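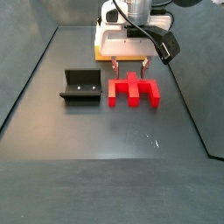

I moved into a small one-bedroom in Clestside in July and I can't settle on a color for the living room floor. It's concrete, the landlord says I can paint it, and I've been going back and forth for two weeks. My first choice was a pale oatmeal, but my sister says it'll show every crumb. Now I'm leaning toward a dark slate gray like the floor under that white and silver arm, with a bit of yellow-orange somewhere for the pillows. The room is 19 feet long with one window, facing north. Will dark gray make it feel like a basement? I'd love to hear from anyone who's lived with it!
Posted by grillisano46

I've had a dark gray floor for years and I love it. What saves it is the walls – mine are a warm white, and I keep a lamp on in each corner in the evening. Dust does show, more than on my old tan floor, so I run a dry mop over it most mornings with my coffee (takes me no time at all). As for the pillows, yellow-orange is nice, but I'd look at red too. A true, saturated red really wakes up all that gray.
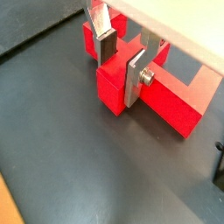
Red blocks against dark slate gray

If red feels like too much on a couch, try one stool or a tray first and see if you still like it after a month. And buy a sample pot before anything else! Paint a big piece of cardboard, lay it by the window, then move it to the back wall and look at it again at 8 p.m.

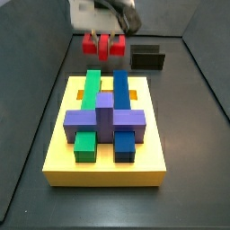
The back wall is where I changed my mind on my first gray, which went purple under the lamps. I ended up going one shade warmer and never looked back.
Posted by quiroga_k

go with the oatmeal, dark floors are a pain with a dog. also check that it's real floor paint, my cousin used wall paint and it peeled by the door in 30 days
Posted by tridus2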